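Last updated: July

It is now one full winter and one spring with the Esteban, so I think it is time to write down what I know about the clutch. In my previous post I promised to do this "soon", and then I did not. Margit Sárközi asked me two times where it is.

For those who did not read the older posts: my car is a Lindix Esteban wagon, the diesel one with the five-speed gearbox. I paid 3,115 euros for it and I still think the price was fair. The body is straight, the heater is very strong, and the back seats fold completely flat, so I can carry a bicycle without taking off the wheel. The bad side was the left pedal. Already on the test drive I felt that it takes very high, almost at the end of the travel. The seller told me that all of them are like this. I wanted the car, so I believed him.

In the first months it was only a feeling. Then one evening I drove up the long hill behind Purnura in fourth gear, I pressed the gas, and the needle jumped from 2,000 upward while the car stayed at the same speed. I took my foot off, everything was normal again. On the flat road I could not repeat it. If you have the same thing, try it uphill in a high gear with low revs, it will show there first.
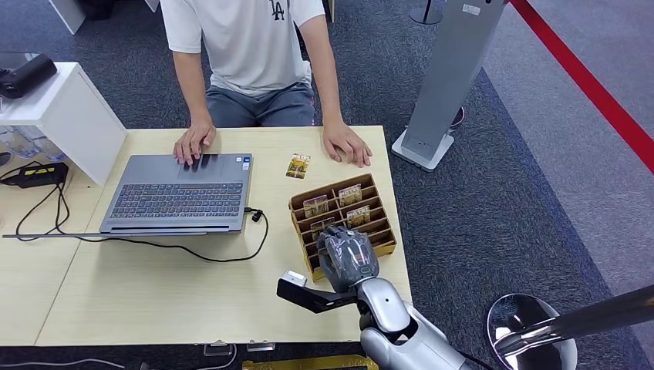 I spent many evenings reading about what else it could be. There is an old owners' forum for the Esteban, half of the links in it are dead, but people there described the same symptom again and again. Some of them adjusted the cable and won a few more months. My car has the hydraulic system – the cable was only on the earlier ones – and there is nothing to adjust. I bled the fluid anyway, because it was dark brown and I had a new bottle at home. The pedal became a little softer and the slipping remained exactly as before.

So I called Staltum, the garage near the railway crossing. They had the car for 3 days. I had asked for the disc, the pressure plate and the release bearing together, and I recommend everybody to do the same. The parts are not so expensive compared with the hours, and to take the gearbox out a second time for one small bearing would make me cry.

There was one more question, the flywheel. The diesel has the dual-mass type, and the mechanic showed me how much it can turn by hand before it meets resistance. It was inside the limit, but not very far inside. He left the decision to me. A new one would cost more than all the other parts together, so I kept the old one. Maybe I will be sorry later. At idle there is a light rattle which goes away when I press the pedal, and I listen to it every morning like a nervous parent.
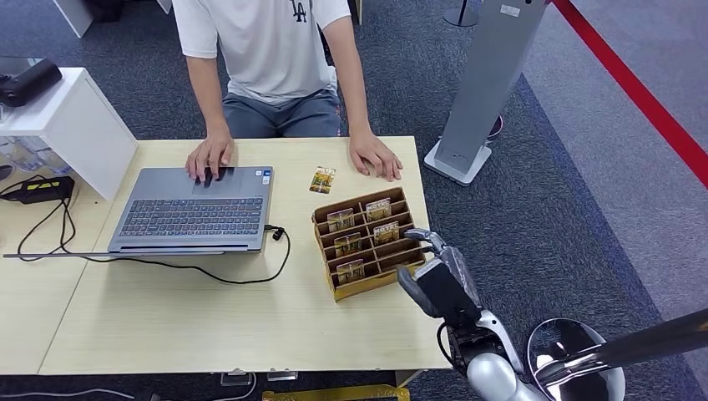 Laptop and cable on the table.

Now about driving it. The first 200 kilometers I was very gentle, no hard starts and no trailer. The pedal now takes in the middle, and it is so light that I stalled the engine in front of the garage, with two mechanics watching. After one week I was used to it. What surprised me more is the consumption. I did not expect any change, but my last tanks were a bit better than in the winter. It can be the warm weather, I know.

Reverse gear is also easier. Before, I had to wait a moment with the pedal down, or go first into second and then to reverse. I thought this was the gearbox getting old, and I even priced new oil for it. I will still change the oil, in the autumn, when I do the filters. 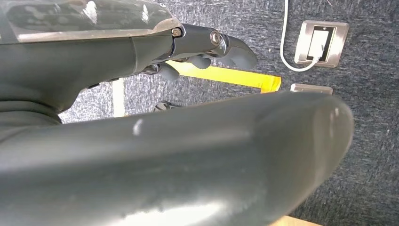 Wian Coetzee wrote to me that I was wrong about the flywheel: "I kept mine too, in the same model, and it started to knock before the next inspection. You pay the labor twice." He also thinks that the rattle at idle is already the answer.

Perhaps he is right. I made a short sound recording with the hood open, cold engine, at seven in the morning, and I will make the same one each month to compare. If it gets louder I will go back to Staltum. Next on my list is the rear wiper, it stops halfway and I have to push it home with my hand.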